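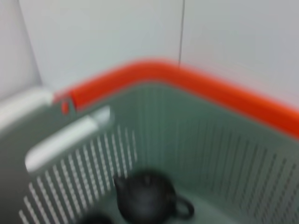
Gallery / Safe Work Practice

Bench Rules for Two-Arm Tabletop Work

Trirnetti keeps a short set of rules for anyone running arms at a shared table. The rules were first written for the Gernirside site in December and now apply at all 7 benches. Pictures go with the rules so new operators can see what they mean on the table. The full text is in the Acheampong handbook, section 8.

Keep a clear gap

Leave open table between the arm and any container before the first move of a session. The bracket and fittings below the wrist stick out further than the fingers do, so measure from the widest part. Cables at the wrist get checked by hand - look for loops that could catch on a rim.
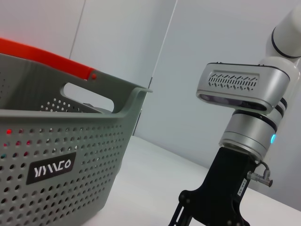 Small parts and breakables

Glass stays behind the basket or off to one side. Small parts are picked from open table, one arm at a time, and the other arm holds still with its fingers open. Speed is limited to 330 mm per second whenever glass is on the table. 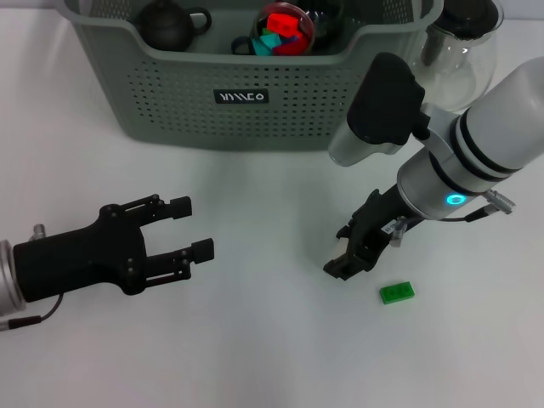
Right gripper above a green brick, left gripper open. Glass kettle at the back, beside the basket.

Report damaged pads or loose fittings to the bench lead before the next run.

Last updated: January 2021

Contact Trirnetti Bench Safety | Copyright Trirnetti | Back to top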